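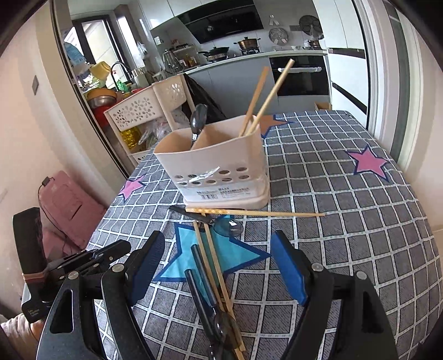 Por que ainda faz sentido pôr a mesa para jantar num dia comum? Porque pôr a mesa marca uma hora, e sem hora marcada cada um come quando a fome aperta, quase sempre em frente a um ecrã.

Cresci numa casa onde se jantava às oito e onde faltar exigia aviso. O meu avô, nascido em 1910, não começava a sopa sem estarmos todos sentados. Na altura parecia-me uma tirania. Hoje tenho filhos, trabalho até tarde e percebo que aquela regra resolvia uma parte do dia que agora tenho de resolver todas as noites de novo.

O argumento contra é conhecido. Os horários mudaram, os turnos também, e há casas onde só se apanha toda a gente junta ao domingo. Normand Kowalchuk, meu colega durante anos na Pultar, defendia que jantar em família era um luxo de quem sai às cinco. Tinha alguma razão. Mas ele próprio gastava uma hora por noite a ver séries sozinho na cozinha, e essa hora existia.

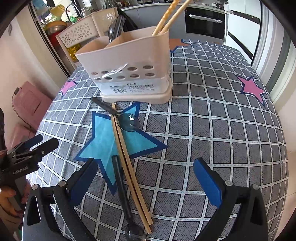 Toalha de estrelas e porta-talheres: uma mesa de todos os dias.

Em setembro decidimos experimentar. A regra era curta: 20 minutos à mesa, telefones no corredor, comida qualquer. Houve noites de omeleta e noites de pizza do Vasilakis, comida da caixa. Ao fim de duas semanas o meu filho mais novo, que responde a tudo com monossílabos, contou uma discussão inteira que tivera na escola. Não digo que a mesa o curou de nada. Digo que estava ali sentado e que lhe apeteceu falar.

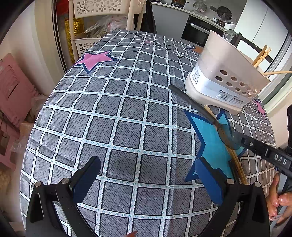
Desconfio, por isso, dos livros que transformam o jantar num projeto, com ementas para o mês e temas de conversa sorteados. Quem chega cansado quer sentar-se. Se a condição for uma refeição bonita, desiste à primeira terça parte do mês, e com motivo.

Também não acho que se deva obrigar adolescentes a ficar depois de terem acabado. Cá em casa, passados os 20 minutos, cada um levanta o seu prato e vai à sua vida. Às vezes alguém fica. Ontem ficámos os quatro a discutir quem tinha perdido a tampa da panela, até a sopa que sobrou arrefecer no fogão.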